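Good Practice for Home Robots: A Gallery
Text and photos by Uliana Chornovol

Last October the Bromero group put out its good practice guide for robots that tidy and fold at home. It has 68 clauses, and I have now read all of them twice. I like maybe a third. The rest were written by people who picture a home as a showroom with the lights on.

Take clause 19, "the work surface and its surroundings shall be free of loose cords." Fine. Whose surroundings? A utility corner has a washer, a counter, a socket and whatever the household has pushed into the nearest opening. Gamau signed up to the guide in its first week, and I'd love to know who checked.

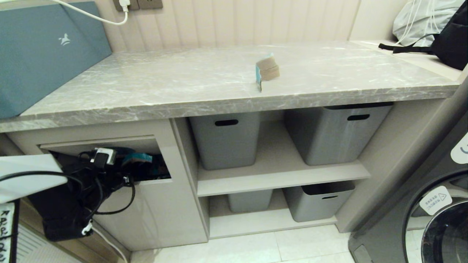
The guide does say cords should be "managed," and then never tells you what managed means. A bundle of black cables hanging down the front of a cabinet is a snag risk for anything with an arm or wheels, and it is also how a lot of people live. A rule that fails every home will be ticked and ignored. I would rather see a plain distance: keep cords 900 mm from the path of travel, or stop the machine.

Storage gets better treatment. Open bins of one color on open shelves, handles facing out, is close to what clause 31 asks for. But it says nothing on labels, and four gray bins look much alike to me, so I don't see why a machine should be trusted to guess.

Mykhailiuk's comment on the draft ran to 687 words and asked for a test in lived-in rooms. Potov backed it. The reply was one line – "noted for a future edition." Comments on that edition are open now, and mine is already in.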